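Chapter 9
Skin and Insides: Why Size Changes Everything

Cut a hot baked potato in half and it cools faster. Cut it into cubes and it cools faster still. You have not taken away any potato, and you have not made the kitchen any colder. What you have done is make new outside. Every cut turns a bit of hidden middle into a surface that touches the air, and heat can only leave through a surface.

Once you start looking at the world this way it is hard to stop! Crushed ice chills a drink sooner than a big block of the same weight. Powdered sugar vanishes into tea while a lump sits at the bottom. A shrew has to eat almost all day long, and an elephant, which is full of warm blood and has comparatively little skin to lose heat through, flaps a pair of huge ears to cool down. All of these come back to a single comparison between how much outside a thing has and how much inside.

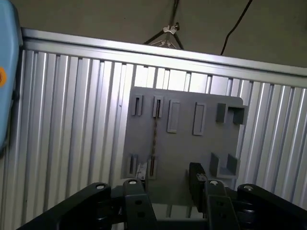

We will call that comparison the surface-to-volume ratio. To find it, divide the surface area of an object by its volume. A large ratio means plenty of outside for each bit of inside, and a small ratio means the inside is well tucked away. There are two ways to raise it. You can make the object smaller, as we did with the potato, or you can keep the size and change the shape. Folding is a favorite method. A corrugated aluminum panel, with its closely spaced vertical ribs, has more metal facing the air than a flat sheet that would cover the same stretch of wall. Your small intestine is folded too, and the folds are covered with tiny fingers, and the fingers are made of cells that have even tinier fingers of their own.

Let's try some numbers. A cube with sides of 1 cm has six faces, each with an area of 1 square centimeter, so its surface area is 6 and its volume is 1. The ratio is 6. Now make the sides 3 cm long. The surface area is 54 square centimeters and the volume is 27 cubic centimeters, so the ratio has dropped to 2. Go up to 9 cm and you get 486 divided by 729, or two-thirds. The cube kept exactly the same shape the whole way, and the ratio fell each time it grew.

Look at how the two amounts changed between the first cube and the second. The sides became three times as long, the surface became nine times as large, and the volume became 27 times as large. Surface grows with the square of the length and volume grows with the cube. This is the square-cube law, and you will use it on nearly every page from now until the review.

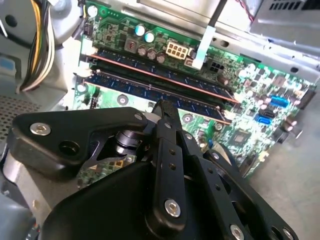

Aiguo Fu likes to put the law in terms of bread: if you bake a loaf that is twice as long, twice as wide and twice as tall, you have eight times the dough but only four times the crust, so anyone who loves crust should ask for rolls. It's a good way to remember it, and it also explains why a recipe for rolls can't simply be scaled up. The heat has farther to travel to reach the middle, and the outside may burn while the center is still raw.

The bakery in our running problem, Trukarska of Amemthorpe, has exactly this trouble. Its owner, Petro Levchenko, wants to sell a giant version of a small round loaf for the November fair. You will meet his ovens in Section 9.2 and again in the exercises - bring an appetite.

Before going on, take a sheet of paper and sketch three boxes that all hold the same amount. Make one a cube, one long and thin, and one wide and flat. Guess which needs the most cardboard, then work it out. Most people guess the thin one or the flat one, and either can be right, depending on how far you stretch it. The cube always needs the least of any rectangular box. (A ball would beat it, and we will see why in Section 9.3.)
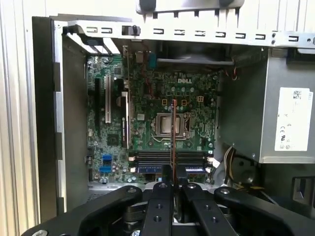
9.1 Measuring the Outside

Surface area is measured in square units, and for a box the job is simple: find the area of each face and add them up. Opposite faces match, so you only have to work out three areas and double the total.

Example 1. The Esar Tea Company packs its tea in boxes 17 cm long, 9 cm wide and 3 cm tall. Find the surface area of one box.

The top and bottom are 17 × 9 = 153 square centimeters each. The front and back are 17 × 3 = 51 each. The two ends are 9 × 3 = 27 each. Adding one of each gives 231, and doubling gives 462 square centimeters.

Try it yourself. Find the volume of the same box. Then find its surface-to-volume ratio and compare it with the ratio for the 3 cm cube.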